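Workshop Automation Notes: are they ready for the chores yet?

The question we get most often from members running small workshops is a simple one. Can a robot arm do the dull jobs between the skilled ones: sorting returned parts, putting stock back in bins, clearing a bench at the end of a shift? The same question comes up for the home, usually with laundry or the dishwasher in mind. The short answer for August is the same as it was in spring. Some of it, slowly, if you control what goes on the bench.

Most of the dull jobs come down to pick and place. A machine has to find an object, choose where to hold it, close on it without pushing it away, lift it, carry it past whatever else is there and let go in the right spot. People do this without thinking, which makes it hard to write a specification for. When a member says "tidy the bench", the supplier needs to know the largest item, the smallest item, what may be stacked, what must never be stacked and what to do with anything not on the list.

Cường Lưu, who looks after the test cell at Clusholm, has been working through this with coloured blocks in simulation before any hardware is involved. Blocks are dull on purpose. They have flat faces, known sizes and no loose ends, so if the software fails on them there is little sense in paying for a trial on brake fittings or crockery. The layouts are varied by size, position and angle, and include blocks resting on other blocks.

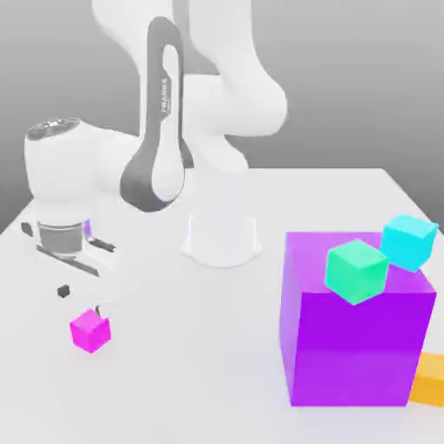

Simulated block layout with a Franka arm, gripper open. The green and cyan blocks are on top of the large purple one.

Size is the first thing to settle. A parallel gripper has a fixed maximum opening, and anything wider than that cannot be held across its faces at all. The planner should recognise this and either leave the object alone or use a different method, such as pushing. In practice many systems will try the grasp anyway, because the vision side reports a good clean outline and nothing further down the chain checks the width. Ask any supplier where that check is made. If the answer is vague, ask to see it refuse an oversized part.

Stacking is the second. An item on top of another must usually come off first, and a block sitting at an angle to the one beneath gives the gripper less room for error. If the wrist comes down slightly off line, one finger lands on a corner and the item turns or slides. A person would feel this and adjust. An arm can be set up to do the same using force readings at the joints, but the thresholds need tuning for each weight of part, and that tuning is seldom in the quoted price.

The third is very small items. They are easily hidden by the gripper itself during the approach, so a system that relies on one fixed camera may lose sight of the target at the moment it matters. A second viewpoint helps. So does a tray with raised edges, at far lower cost.

Cường's current test is 100 trials per layout, with a time limit of 30 seconds for each pick. Layouts with every block flat on the table and well apart are treated as the baseline. A layout passes to the hardware bench only when the failures have been read through one by one and sorted by cause: not seen, not reached, dropped, or put in the wrong place. The last of these is worth watching. A dropped part is noticed quickly, but a part placed neatly in the wrong bin may travel a long way before anyone finds it.

Simulation has well-known limits. Friction is a number somebody typed in. Colours are even, light is steady and there is no oil film, dust or torn label. Contact between hard surfaces is approximated, and objects may hover or jitter in ways that real ones do not. We would treat a good simulated result as permission to start a bench trial, and a bad one as a reason to save the money.

On the shop floor, the jobs we would consider now are those with one family of rigid parts, a fixed tray and a person within call. Machine tending fits. So does moving finished parts from a fixture to a rack. Mixed returns do not fit yet, and nor does anything involving bags, cable or cloth.

At home the position is weaker. Kitchens have reflective surfaces, wet items, drawers that stick and people walking through. An arm fixed to a worktop can reach only a small part of the room, and a mobile base adds cost and a second set of faults. Loading cups of one type into a known rack is a fair demonstration – clearing a table after a family meal is a different job.

Members considering a trial should write down their 20 most common parts with widths and weights before contacting anyone. The blank parts sheet is available from the technical desk, and completed sheets received by Wednesday will be looked at in the next round.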